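Section 8: Cleaning your paddle brush

By Emiliano Aranda
20 August 2020

Righto, if you've worked through the earlier sections you'll have the Cestano drawer organiser together and the dividers clicked in, so now we get to the bit I enjoy, which is sorting out what goes in it. I start with the hairbrush every time. It's the grubbiest thing most of us own (mine certainly is) and it's no good putting a furry brush into a clean drawer.

What you'll need: a wide-tooth comb, an old toothbrush, a drop of mild shampoo, a bowl of lukewarm water and a towel. A light-coloured surface helps heaps, you can see every bit of fluff that comes off. I use a plain white board on top of the table and just wipe it down when I'm done.

1. Clear some space and put the brush down with the handle towards you. Little things like hair ties and clips can go in a cup so they don't wander off.

2. Hold the brush by the end of the handle and leave the head free.
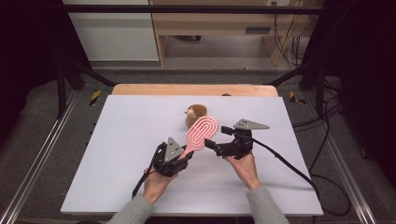 3. Work the comb in under the hair at the edge of the head and lift towards the middle. Go all the way round before you try to pull anything out. It should come away as one mat, more or less, and it's revolting and very satisfying!

4. Dip the toothbrush in the soapy water and scrub between the rows. Small circles, not too much water.

CAUTION: Don't dunk a cushioned paddle brush. If yours has a little air hole in the pad, water gets in there and sits for days. I ruined a lovely one that way back in April and I'm still cross about it.

5. Wipe the head with a damp corner of the towel until the suds are gone, then do the handle as well. People forget the handle.

6. Lay the brush face down on the dry part of the towel and leave it overnight.

Note: wooden brushes get steps 3 and 5 only. Skip the soapy scrub and keep them away from the heater, even in the middle of winter when it's tempting.

7. Once it's properly dry, pop it in the long bay on the left of the organiser, head to the back. If the handle fouls the front lip, slide the Prorow divider back 2 notches. Bigger paddle brushes may need the divider out altogether, and that's fine, it lifts straight up.

I do mine about every 8 weeks, more often if I've been using dry shampoo. If you've got kids with long hair you'll want to do theirs a fair bit sooner, and give each kid their own bay while you're at it (label them, trust me).

Combs and clips are next, in Section 9. Keep the bowl out, you'll want fresh water but the same shampoo.

Contact: Rundidetti Home Guides | © 2020 Rundidetti | Back to top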